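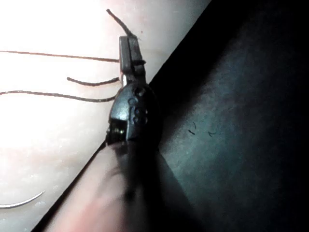 The case against the combined delivery note

Wednesday, 11/3/21

For most of my working life a delivery of goods to a small workshop has arrived with two pieces of paper. One is the delivery note, which lists what is in the box. The other is the invoice, which says what is owed. Over the past few years suppliers have been merging the two into a single sheet, usually sent by email on the day of dispatch, and the change has been received as a sensible economy. I think it is a mistake, and that small buyers should ask for the old arrangement back.

The two documents record different facts. A delivery note is a statement by the sender about the contents of a parcel at the moment it was closed. It is checked by whoever opens the parcel, against the goods, with a pen. An invoice is a claim for money. It is checked by whoever pays the bills, against the order and the signed delivery note. In a firm of any size these are different people in different rooms. In a firm of three they may be the same person, but they are still separate jobs done at separate times, and the quality of the second depends on the first having been done properly.

When the documents are merged, the check on the goods tends to disappear. The sheet carries prices, so it is sent to the accounts address. The person at the bench gets a parcel with nothing in it but the parts and a label. He can count what he has received, but he has nothing to count it against unless he goes and finds the order, and he will do that on a quiet day and omit it on a busy one. The accounts side then receives a claim for payment with no signature and compares it with the order. The two agree, as they nearly always will, both having come out of the same system. The bill is paid. Whether the goods match either of them has not been tested.

I can put a figure on this from our own records, with the caution that it comes from one workshop. Last year we booked in 1379 deliveries. Among those that came with a separate note we raised 66 queries, mostly short quantities and wrong sizes. Among those that came with a combined sheet we raised 11. I would like to believe that the suppliers using combined sheets pack more carefully, and one or two of them may. The numbers of parcels in the two groups were close enough that I do not think packing explains the gap. A stock count in October found shortages in lines that had never been queried, and most of those lines came from combined-sheet suppliers. We had paid for the missing items and were well outside the period for claiming.

The usual defence is that the information is the same and only the format has changed. Craig Ritchie, who buys for a joinery firm on our estate and with whom I have argued this point more than once, holds that anyone who wants a packing list can print the emailed sheet and carry it to the bench. This is true. It also moves a task from the sender, who has the parcel open and the list on the screen, to the receiver, who has neither. A control that relies on an extra step by the party with the least time will be applied irregularly, and an irregular control is hard to reason about. You cannot tell from the absence of a query whether the delivery was correct or was never looked at.

He makes a better point about part deliveries. Under the old arrangement an order sent in three parcels could generate three notes and one invoice, and matching them was tedious. Notes went missing. The combined sheet ties each parcel to its own charge and so, on paper, there is nothing to match. I accept that it removes a nuisance. But the matching was where errors came to light. If two notes out of three could be found, someone had to ask about the third parcel, and now and again the answer was that it had not been sent.

There is also the matter of prices in the open. A delivery note without prices can go anywhere. It can be pinned to a job, handed to a driver, or left with a customer when the goods go straight to site. A combined sheet shows what we paid, and a customer who is shown our cost will form a view of our margin without seeing the rent. Suppliers used to understand this very well, and offered unpriced notes as a matter of course. Several now treat the request as a special service.

The carriers and software firms have not helped. Postora, which handles our inward parcels, will hold one document against each consignment and no more, so a supplier who produces two must choose which to attach. Mustus, the stock package we use, marks a line as received when the invoice is entered unless the setting is changed, and the setting is on the fourth page of the purchasing options. I changed it in our first month. I have since seen two other installations, both with the original setting, both belonging to people who believed that their stock figures came from the goods-in bench. They came from the supplier's billing run.

What I would ask for is modest. The sender should put an unpriced list in the parcel, with the order number, the line descriptions, the quantity ordered, the quantity sent and the quantity to follow. The last column matters and is the one most often dropped. The invoice should be sent separately, by email if preferred, and should quote the delivery note number. A combined sheet may be issued as well for anyone who wants it. The cost to the sender is a sheet of paper and a few seconds of a printer's time.

Some suppliers will do this if they are asked in writing. Onishi agreed by return and has kept to it. Budberg agreed, lapsed after two deliveries, and needed a second letter. Others have said that their system does not allow it, and with those we now print the order ourselves on the day it is placed, strike out the prices, and put it in a tray at the goods-in bench under the supplier's name. No invoice is passed for payment until that copy comes back signed and dated.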